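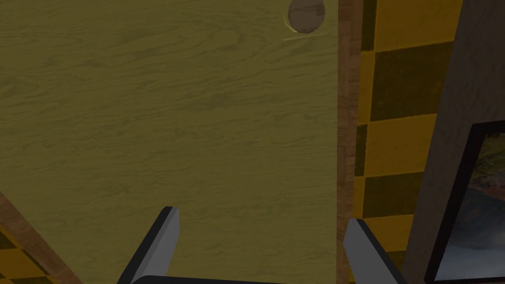

From: Iveta Šimek
To: robotics club list
Date: 5/13/24
Subject: Re: sim practice, who is doing what?

Hi everybody,

Sorry for the slow answer, I had exams and then a cold (yes, again). Miloslav asked a bunch of things, so I'll go through them in order.

Miloslav Jireš wrote:
> Can somebody tell me where we are with the pickup task? I was
> away in Justetov and I've lost track. Which room are we using, who
> has the latest copy of the Durneck scripts, and are we still
> sending something in for the September round? Also, I'd like
> to help, but I've only ever done the line follower.

OK! Where we are: still on the small brown ball on the wooden table. I know it sounds easy. We start with the gripper open and well back from it, and the whole trick is the approach. The ball is pretty close to the right side of the table, so if you come in crooked I'd expect you to nudge it toward the edge, and then you're chasing it. My best advice is to line up first, while you still have plenty of table in front of the fingers, and only then go forward. I was doing both at once for ages and my logs were a mess.

Things I'd love somebody to pick up:

1. Go through the saved runs. There are 233 in the shared folder and I've labeled 188 of them. The rest are all yours, please please please.

2. Try the approach from farther back and tell me if your steering feels as jumpy as mine does. It could be my settings.
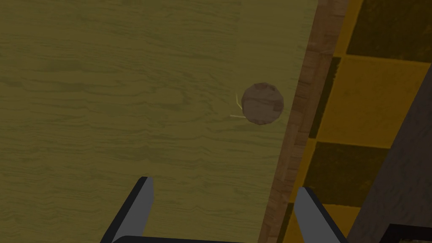 3. Write the page for the club site. It can be short! Two paragraphs and a picture, and my mom should be able to follow it.

About the room: it's the Durneck house, the one with the yellow and brown checkered floor. Don't load the Tichý one, it's an older version and the table height is different (I lost a whole evening to that). The latest scripts are on the Astent server, in the folder called pickup2. If your copy has 994 lines in the main file you're up to date, and if it's shorter, pull again.

We've also been trying the two-armed robot out in the hallway, which is a lot more fun but so much harder. You have to keep track of both grippers, and the view tilts so much that I get my left and right mixed up.

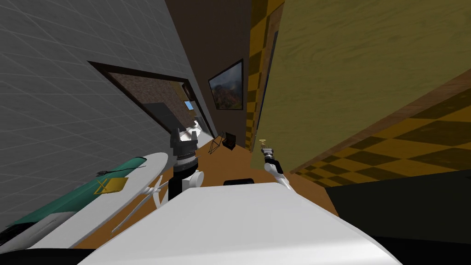 I'd say leave that one alone until you're happy with the table, Miloslav, but come and watch over my shoulder if you want. The line follower is a fine place to start from, by the way! You already know how to tune a turn so it doesn't overshoot, and that's most of what I'm fighting with.

And yes, we're still in for September. I want us to pick our runs before the summer break so we're not doing it all in the last week like last time. If you can't make the next meeting, just write back here with the number of the job you want and I'll put your name on it.

Can whoever has my charger bring it back too?

Iveta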